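Senano opens its Parley gripper care notes to everyone

September — I'm Despina Manolakis, and I look after the hand-held grippers at Senano. Starting this month, the notes I've been keeping on our Parley gripper are free for anybody to read (yes, even the messy bits!).

Most of it is about finger pads and pivot screws. I wipe the pads every morning before 8, then check each screw by hand, then open and close the jaws 112 times while my coffee cools. If one arm drags, I back its screw off a hair and start over. Sfakianakis, who machine our spare arms, asked for a page on wear, so that's in there too — with my worst drawings.

Fruit is my favorite test once the pads are back on. An orange is slick and round, and if the two sides don't meet it evenly I feel it right away in the handle.
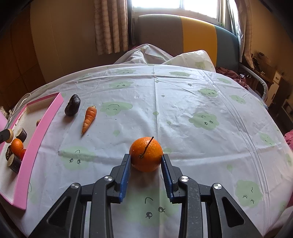 The new set comes with 3 checklists and a log sheet, and Mundel is hosting the files for us. My own log is up to 518 entries, so there's plenty to argue with. Write to me at the Senano front desk if you do things differently — I'd love to hear it.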